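Archives > Clinic Equipment List > Spirometry and Lung Function > Thread view

Print this message | E-mail this message

Subject: Re: Grellow flow heads reading low after filter change
List: Clinic Equipment List

On Wednesday the Bonsu clinic wrote:

> We run two desktop units with the Grellow flow head, one in each exam room. After we switched to the Testetico inline filter, the unit in room B started failing its daily volume check. The unit in room A passes with the same box of filters. Both heads were cleaned the same afternoon by the same method (enzyme soak, rinse, air dry on a rack).
>
> The syringe is the 3 liter one. Room B reads low at all three speeds, worst at the fast one. We have recalibrated it four times. It takes the new factor and passes, then fails again the next morning.
>
> Questions for the list:
>
> 1. Do we need a separate calibration for each filter type?
> 2. Is there a point at which a flow head should be thrown out instead of recalibrated?
> 3. What do we do about patient tests done between the last good check and the first bad one?
>
> We would like to avoid sending the unit back if we can. Last time it was gone for most of July.

Replying to all three, with some bench notes from our shop at Winby. We service flow heads for several outpatient sites and see this complaint often enough to have a set order of work for it.

First, terms. A calibration changes the number the unit uses to turn a pressure signal into flow. A check (some people say verification) changes nothing. It pushes a known volume through and reports what the unit says it was. The original message uses the two words as if they were the same step, and the menu on the unit does not help, as both are listed under one heading. If the check fails, do not go straight to calibration. Find out why it failed. Four calibrations in a row on one head with the fault coming back overnight means the factor was being bent to fit a fault, and each new factor was wrong as soon as the fault moved.

1. Separate calibration for each filter type

Yes, if the filter is in line during patient tests. The filter adds resistance and also changes the shape of the flow entering the head. Check and calibrate with the same filter model in place that the patient will blow through. Use a new one from the current box. Do not leave a "calibration filter" on the syringe from one week to the next. The media loads up with dust and with the light oil from the syringe seal, and its resistance climbs.

If you stock two filter models, pick one for each unit and label the unit. Mixing them will show up as a shift that looks like drift.

This does not explain your case by itself. Room A uses the same filters and passes. The filter may have exposed a fault in room B that was there before, but it is unlikely to be the source of it.

2. Order of work for a head that reads low

Do these in sequence and write down the result of each before going on.

a) Leak test the syringe. Pull to full stroke, cap the port, and push. The plunger should hold against steady hand pressure. Repeat with the plunger at half stroke. A syringe that holds at full stroke and leaks at half has a scored barrel. Ours was dropped once and had precisely this fault, and we lost two days to it before anyone thought to test at half stroke.

b) Swap the syringe and adapter between rooms. If the fault follows the syringe or the adapter, stop there. The rubber adapter cracks on the inside shoulder where it is hard to see. Turn it inside out and look under a lamp.

c) Swap the flow heads between the two units, keeping each head's stored factor with it. On the Grellow you have to enter the factor by hand after a swap. If the fault follows the head, the sensor board and tubing are cleared.

d) If the fault stays with the unit, look at the two pressure lines. A low reading that gets worse with speed is typical of a small leak on the high side line or a line pushed only partway onto its barb. Cut 7 mm off the end of the tube and refit it. If the tube has gone stiff, replace both lines as a pair and keep them the same length.

e) Check the room sensor. Temperature entered or measured wrong gives an error that is nearly the same at all speeds, so it is not the first suspect here, but it takes a minute. The syringe must have been in the room long enough to match it. A syringe stored in a cabinet on an outside wall and used first thing in the morning is a common cause of faults that "come back overnight."

f) Check the zero. The head must be held still, level, and out of any air stream while the unit zeros. If room B has a supply vent over the desk, block the end of the head or move the desk. Zeroing with air moving through the head subtracts that flow from every reading that follows.

Of these I would put d) and f) at the top for your unit, with e) as a third. All of them fit a pass in the afternoon and a fail in the morning. None will be cured by calibration. 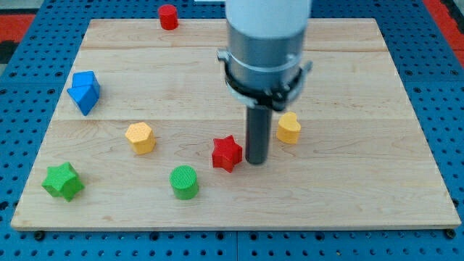
3. When to throw out a flow head

The screen type heads do wear out. Cleaning is what does it more than use. We keep a log for each head with the date, the cleaning method, and the factor after each calibration. The factor is the useful column. A sound head will wander up and down a little around one value. A head on its way out moves in one direction.

Our rule in the shop is to retire a head after 50 cleaning cycles, or sooner if the factor has moved the same way for five calibrations in a row. That is our rule and not the maker's. Follow the manual for your model if it is stricter.

Things that will shorten the life of a screen:

- Enzyme soak left longer than the label says
- Rinsing under a tap with the stream pointed at the screen
- Drying with canned air held close
- Putting the head back in service damp
- Hard water in the final rinse

Use distilled water for the last rinse, shake gently, and stand the head on end overnight. A rack that holds the head on its side will let water sit in the pressure ports. From the outside the head looks dry. A port with a drop of water in it will read low, and may clear after enough air has gone through it. This should go on your list along with d) and f). If room B's head dried on its side and room A's did not, that alone could account for the difference.

To clear the ports, warm the room side of the head in a dry cabinet for a few hours. Do not use a heat gun, and do not push a wire into the port.

4. Patient tests done between the last good check and the first bad one

Do not delete anything and do not apply a correction to stored results. The raw curves should stay as recorded. What we suggest to sites:

- List every test done on that unit after the last passing check.
- Mark each one as done on a unit that later failed its check.
- Send the list to the person who signs the reports, with the size of the error at each of the three speeds.
- Let that person decide which ones need a repeat.

One site we look after had 174 tests in the gap, as they had been doing the check weekly instead of daily. After review, 71 of them were called back. That is a good argument for the daily check, which takes less time than a single patient session.

Keep in mind that a low reading pushes results toward looking worse than they are. Someone who was near the lower limit of normal may have been reported as below it. Those reports should be first in the pile. A reading that was low because of a leak is also not low by the same share at every flow, so peak flow and the one second volume can be off by different amounts. The ratio cannot be trusted either, even though people tend to assume the errors cancel.

5. Sending the unit back

If the fault follows the unit through step c) and new lines plus a clean zero do not fix it, the sensor board is the likely cause and it does have to go back. Ask for the as-received readings before they adjust anything. Without those you have no way to size the error in your stored tests. Put the request in writing on the form that goes in the box. We have had units come back with a clean certificate and no as-received data, and the shop could not recover it later.

Send the head with the unit, packed in its own bag. Keep the syringe. It needs its own calibration certificate, and if yours is more than a year old it should be done on the same round, but sent separately so that you are not left without both.

Please post what the swap in step c) shows. If the fault follows the head, I would also like to know the last five factors, in order, and whether the head was dried upright.

Winby bench service

> We also have a third unit in storage with an older Grellow head. Can that head be used as a loaner?

Missed this at the bottom of your message. Only if the part number on the collar matches. The older head has a different screen and the unit will accept it without any warning, then fail at the slow speed. If the numbers match, clean it, dry it upright, calibrate with a new Testetico filter in place, and run the check on three mornings before putting a patient on it.

Contact the list owner | Copyright remains with the authors of each message | Back to top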